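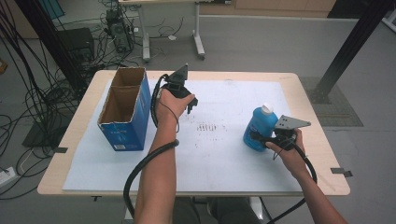 Minutes of the planning meeting for the open day
Redside building, meeting room on the ground floor
Thursday, 2 p.m.

Present: the demonstration team, the building office, two guests from Kostoretti. Rai sent apologies and written comments, which were read under item 3.

1. Minutes of the last meeting
Accepted with one correction. The school group from Brurwood has 114 pupils, and the earlier minutes said 141. The bus company was already informed of the right number.

2. Report from the visit of Kostoretti
The guests came in the morning and saw the handheld gripper station. They tried the bottle and box task themselves, sitting at the table. Their general opinion was good. They said the task is easy to understand from the first moment, also for people who do not work with robots. They found the grippers a little heavy after some minutes, and one guest asked if the cable could be led over the shoulder. The team will try this, but does not promise it before the open day.

The guests also asked how the recordings are used after. The team explained that the movements of the person are saved and later used for teaching the arm. It was agreed that this explanation must be on a poster, in short sentences, because visitors will surely ask the same.

3. Comments from Rai
Rai proposes that each visitor group stays 15 minutes at the station. The meeting discussed this for a long time. The demonstration team prefers 20 minutes, as putting on the wrist cords and giving the grippers to the next person takes time. Decision: 20 minutes for adults, 15 minutes for the school groups, where only 3 pupils from each group will try and the others look on.

Rai also asks that the arm is shown running before the visitors touch anything. Agreed.

4. Room and safety
The building office reminded that cables on the floor must be covered or taped wherever visitors walk. The team will order cable covers and asks for a second power strip from the store. The chairs for the audience will stand on the door side only. The white board on the table has marks from the practice sessions and should be cleaned or changed before the day — the team will decide which when they see the result of the cleaning.

5. Costs
The quotation for posters, cable covers and printed badges is 880 in total, without drinks. Accepted. Kostoretti offers to pay for the drinks and wants its name on the poster in return. The meeting had no objection, but the size of the name must be the same as for the other partners.

6. Other matters
The question of photos of pupils is still open. Brurwood will send its own form, and until it arrives no photos of the school groups are planned.

Next meeting: same room, same hour, in the first week of May. Please send points for the agenda to the building office two days before.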